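**Folding plaid dish towels: thirds or halves?**

**urley_linens** (21 Jan 2023)
I bought a stack of thin white towels with a gray plaid grid in December and I can't get them to sit flat in the drawer. I fold in half, then half again, and the corners never meet. The drawer is 13 inches wide. Does anyone fold in thirds?

**donora468**
Thirds, long way first. Then thirds again. Halves leave you one fat edge and one thin edge, and the stack leans after you get to four or five towels.

**plainhem**
Disagree. Halves are fine if the towel is square. Most of them aren't once they've been through the dryer a few times. Measure one before you change anything.

**urley_linens**
Measured. It's off by 3/4 inch on one side. So it isn't square.

**plainhem**
Then that's your problem. Line up the printed grid and ignore the hem. If the lines sit on top of each other the fold is straight, even when the edges don't match.

**donora468**
The grid isn't reliable either. On the Delum ones I have, the print runs at a slant to the hem. I followed the lines once and ended up with a parallelogram.

**plainhem**
Never owned Delum. On mine the print is straight.

**kettle146**
Whichever way you go, spread it out all the way before the first fold. Hold it by both sides, lift, and lay it back down. I used to start folding while it was still bunched up in the middle and the crease went in wrong every time. A bare table works better than a counter with stuff on it.

**urley_linens**
I've been doing it on the bed, so that may be part of it.

**donora468**
Don't use the bed. It gives under your hands.

**plainhem**
Agree with that one.

**kettle146**
Two from the gray table. The cloth is white with gray on it like yours, so you can see how much it bunches up.

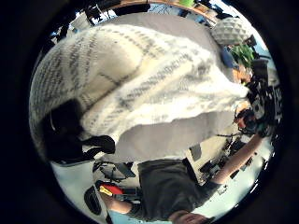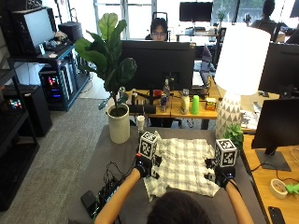

*White cloth, still rumpled in both. The plaid is easier to make out in the second.*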